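8 min read

Ticket: liner keeps slipping down inside the bin, lid won't shut flat, scoop handle too short
Product: Clerness litter bin (the round white one with the domed lid)
Opened by: Aoife Hayes
Opened: Wed 4 March
Status: closed by customer, mostly

Hello Sturau support! I'm putting everything in one ticket, and I'm sorry if that messes up your system, but all three things happen in the same five minutes every morning and I can't really think about them separately.

So. We have the bin, we have a blue tray, we have the slotted scoop, and we have one very large cat called Pudding who believes in digging. The bin was lovely for the first eight weeks. Then I finished the liner that came with it and put in a Pledar one, and since then I've had this:

1. The liner slides down. I drop a scoopful in, the weight pulls the plastic off the rim on one side, and next thing it's bunched up in the bottom and I'm fishing about for the edge with two fingers and my head turned away.

2. The lid doesn't sit flat. It goes down most of the way and then sort of bounces. There's a gap at the front I can get a pencil into, and yes, I have tried it with a pencil.

3. The scoop. I know it isn't really a fault. The handle is short and I've got a bad wrist, and by the time I've gone over the whole tray I'm gripping it so hard that my thumb aches. Is there a longer one?

Things I've already tried: turning the liner round, turning the bin round (no idea why), pulling the liner much further over the rim, a big elastic band. The elastic band lasted until the evening and then pinged off behind the washing machine, where it still lives.

Update, next day

Keith Fairclough wrote back, very quick, thank you Keith. He asked three questions, and I'll answer them here so they're all in one place.

Is the liner a Clerness one? No, Pledar. The pack says it fits round bins. It's pink and it's a bit softer than the old one, which was white and crackly.

Is there anything trapped at the hinge? Not that I could see. I ran a damp cloth all round it and got a fair bit of grey dust, and the lid moved more easily afterwards, but the gap's still there.

How full do I let it get? Er. Fuller than I should. I'd say I empty it when I notice it.

He also said there's no longer scoop in the range, and that a few customers wrap theirs. That got me thinking. We've got a box in the hall with all the sports bits nobody plays with any more, and I had a rummage and came up with a red handle, a proper squishy ribbed one with a black band at the end. I'm fairly sure it's badminton. Just holding it was a relief, it's so much fatter than the scoop handle. My hand doesn't have to close nearly as far round it. So the question for Keith was whether I could fix something like that to the scoop, end to end, and have the length and the thickness in one go. 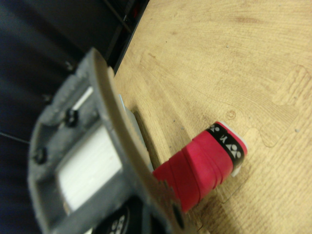 Kamrul Marikar: I'd be careful joining two handles end to end. I did it with a dustpan brush and a bit of broom handle and the join went on me halfway across the kitchen, with a full load. If it's your wrist that hurts, thickness helps more than length. You can buy the wrap on its own, it's sticky on the back and you wind it on from the bottom. Start thin. And clean the handle with something that shifts grease first or it'll creep round as you use it.

Aoife: Oh that's really useful, thank you, and I'm sorry about your kitchen. Just the wrap, then. I hadn't thought of buying it separately, I was all set to go at it with a roll of parcel tape. Does it get disgusting, though? It's the ridges I'm thinking of. This is cat litter, not a nice clean sports hall.

Kamrul Marikar: It does a bit. You peel it off and put a new one on. Mine's on a garden trowel and gets a new wrap every May.

Update, the weekend

Right, I had a proper go at the bin, with everything up on a table where I could see it, because doing it on the utility room floor was half the trouble. I should have done that at the start! I'd been bent double over it in bad light for weeks and getting cross.

First the liner. I took it right out, shook it open (outside, with the peg on my nose, metaphorically) and put it back in slowly. What I'd been doing was pushing it down to the bottom first and then pulling whatever was left over the rim. That means you run out of plastic on one side and have a great flap of it on the other. If you start at the rim and fold it over evenly all the way round, and only then push the middle down, you get the same amount hanging outside everywhere. Mine now comes partway down the outside of the bin and it looks a bit like a pudding basin with the paper on. I don't mind that.

Then the lid. With the lid tipped right back I could look along the edge of the rim, and there was a fold of liner near the hinge, doubled over and then doubled again. It was only small, but the lid sits on exactly that bit. I flattened it with my thumb and ran it round so the slack was at the front, which was where Keith had said to put it in his first email and I had read straight past. Sorry Keith.

I closed it. It still bounced, but less. The pencil wouldn't go in. A biro refill would. Call it a partial pass.

I also weighed what I was dropping in, because Keith had asked how heavy the loads were and I'd said "normal", and I don't suppose that helped him. The biggest one came to 600 grams on the kitchen scales, in a bag, before anyone writes in about the scales. That seems a lot for one cat, but I'd skipped the night before.

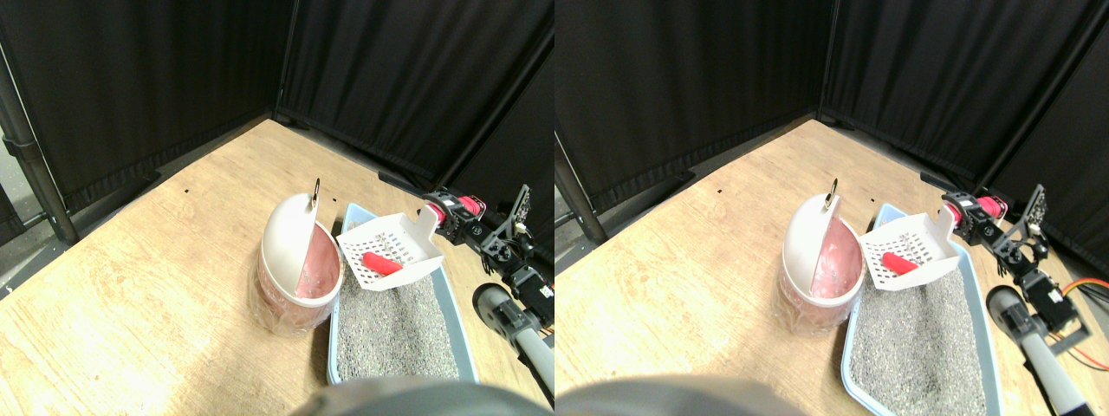 The tray is the next thing I've changed. I'd been filling it too deep, on the theory that Pudding would dig less if there was more to dig. He digs the same and more of it goes over the side. With less in it the scoop goes through in one pass and I can give it a shake over the tray before I lift it across, so the fine stuff drops back where it belongs and doesn't go in the bin. I hadn't been shaking it. I'd been rushing it over because of my wrist, and half of what was pulling the liner down was perfectly clean litter! A whole 16 litre sack was lasting us no time at all and I was blaming the cat.

On the same subject, the tray is now right up beside the bin, practically touching. I used to keep it over by the back door and walk across with the scoop held out in front of me like a candle. The less time it's in the air the better for the wrist and the floor.

Keith's reply to all of the above, shortened a bit: he thinks the remaining gap is the softer plastic bunching, and he'd like me to try one Clerness liner before he sends a new lid. Fair enough. He's posting one out and I'm paying 95p towards the postage.

Jamila Bandara: Following this because my lid does the same thing. Did you check the ring on the top of it? Mine had worked round so it was catching when the lid went back, and then the lid came down crooked.

Aoife: Just went and looked. The metal ring on mine seems fine, it lifts and drops and isn't catching on anything. I did give it a wiggle for you. What happens if you open yours only halfway and let it down? If it shuts straight from there I'd say you're on to something.

Jamila Bandara: It shuts straight from halfway. Right, I'm getting a screwdriver.

Please don't take the screwdriver as official advice, anyone. Keith has asked me to add that, and says Jamila should open her own ticket, with the batch sticker from underneath the bin to hand.

Update, the following week

The Clerness liner came. I put it in from the rim as above, slack at the front, nothing doubled over by the hinge. The lid shuts flat. No pencil, no biro refill, and I couldn't get the corner of a birthday card in either.

Then I took it out and put the Pledar one back, because I've got most of a pack left and I'm not made of money, and I was fussier about it this time. It shuts nearly flat. I can live with nearly. I'll use them up and then go back to the proper ones, and if the smell gets bad when the weather warms up I'll go back sooner.

Slipping: hasn't happened since, with either sort. I'm emptying it before it gets to the level where I "notice it", and that's probably doing more than all my clever folding.

Scoop: I've ordered a wrap from Cheema, the sports shop by the station. They had red or a sort of sad turquoise and I went for red. The handle on the scoop is so short that I reckon I'll have half the roll left over. Arif Kumarasinghe (hello Arif, I know you read these) suggested by email that I wrap it a bit thicker at the end so my hand can't slide off, and I'm going to try that, with Kamrul's tip about degreasing first. I'm using washing-up liquid and then letting it dry overnight on the windowsill.

The red handle has gone back in the sports box in the hall. I did like it, and it's a shame, but I can see how it would have ended.

For Keith, in case you need it for your form:

Liner slipping: sorted. Start at the rim, smaller loads, shake the scoop.
Lid gap: sorted with the Clerness liner, nearly sorted with the Pledar one. No new lid needed, thank you for offering.
Scoop: not your fault, wrap on order. I would still buy a long one if you ever made it, and Kamrul says he would too.

One last question and then you can close it. Can the lid go in the dishwasher? The dust has got into the groove round the inside and a cloth won't reach it.

Keith Fairclough: Hand wash only, please, lukewarm water. An old toothbrush gets into the groove. Glad it's shutting.

Toothbrush found. Closing from my end.

Contact Sturau support | © Sturau | Back to top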